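How to clean grout without buying half the shop
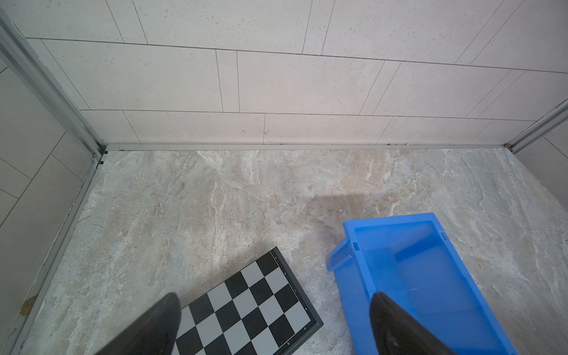
By the Home Desk editor, Gondal
Bathrooms and kitchens

Every few months somebody sells a new way to clean grout. It comes in a spray bottle, it costs more than the last one, and the label shows a line of filth turning white under a single wipe. I have tried a fair number of these over the years and I remain unconvinced. Most grout comes up with hot water, a stiff brush, a mild alkaline cleaner and more patience than the label lets on.

What follows is the method I use on ordinary ceramic or porcelain tile with cement grout. If your floor is marble, limestone or travertine, or you aren't sure, read the part on stone before you open anything.

What you need

A nylon grout brush, or an old toothbrush for the corners
Two buckets
Washing soda, or any pH-neutral floor cleaner
Bicarbonate of soda
Oxygen bleach powder (the kind sold for laundry)
Microfibre cloths, more than you think
Rubber gloves

You do not need a steam cleaner. They work, up to a point, but on old or cracked grout the steam can loosen what was only just holding on.

Forget the vinegar

Half the advice online starts with bicarb and vinegar mixed together. It fizzes, which looks busy, and what you are left with is slightly salty water. Vinegar on its own is an acid and cement grout does not like acid. One wipe won't ruin a bathroom, but a weekly habit will slowly eat the surface and leave it rougher, and rough grout holds dirt better than smooth.

And never mix vinegar, or anything acidic, with chlorine bleach. The gas it gives off is dangerous.

Step 1. Get the loose stuff off

Vacuum the floor, then go along the joins where it meets the wall with a crevice tool. People skip this and then wonder why they are pushing grey paste about. Hair, dust and soap crumbs gather at the base of the wall and along any metal trim, and the trim wants its own wipe with a damp cloth before you start. No scouring pads on aluminium. They scratch it, and the scratches stay.

Step 2. Wash the whole area once

Warm water and a little neutral cleaner, wrung out well, then a rinse from the second bucket. Let it dry. A good part of what looks like stained grout is a film of old cleaning product, and you may find the job is half done. I have had bathrooms where I stopped at this point and put the kettle on.

Step 3. Paste on the bad lines

Mix bicarb with just enough water to make a paste, press it along the line with a finger and scrub with the brush. Short strokes along the joint, not across it. Work in patches you can reach without shuffling, and wipe each one before it dries.

With a staggered brick pattern on the walls, do the long horizontal lines first and the short upright ones after. It is quicker, and you keep track of where you got to. Start at the bottom of the wall and work up, so that dirty water doesn't run down over dry tile, then rinse from the top.

Step 4. Oxygen bleach for what is left

Make it up as the packet says, in hot water, and use it straight away. It goes weak if it stands, so a spray bottle of it kept under the sink is a bottle of nothing much. Flood the lines, leave for 11 minutes or so by the kitchen timer, scrub, and rinse twice. I tried leaving it overnight once on the strength of a forum post. No better, and the floor was sticky.

If you have stone

Marble and limestone are damaged by acids, and that includes vinegar, lemon, most limescale removers and some bathroom sprays that call themselves gentle. The mark they leave is dull and no cleaner will lift it. Stick to a neutral stone soap and plain water. Leave out the bicarb too, which is gritty enough to take the shine off a polished face.

Plenty of floors with a marble pattern are porcelain or vinyl, and a picture won't tell you which you have. Look at a spare tile if the last owners left one. A printed tile shows a different body at the broken edge, while stone tends to be the same all the way through. If you can't tell, treat it as stone.

Does sealing help?

Sometimes. A penetrating sealer on clean, fully dry cement grout slows staining. It doesn't stop it, whatever the tin says, and on epoxy grout it does nothing at all. Drip some water on the line: if it darkens, the grout is drinking and a sealer may be worth the money. If the drop sits there, save it.

Wait a full day after washing before you seal. Longer in winter – a bathroom with no window takes its time.

When cleaning won't do it

Black spots that come back within a fortnight on silicone are usually mould inside the bead, and scrubbing the face of it is wasted effort. Cut the silicone out, dry the gap and run a new one. Grout that crumbles under the brush needs raking out and replacing, and if a tile sounds hollow when you knock on it, find out where the water is going before you do any more cleaning.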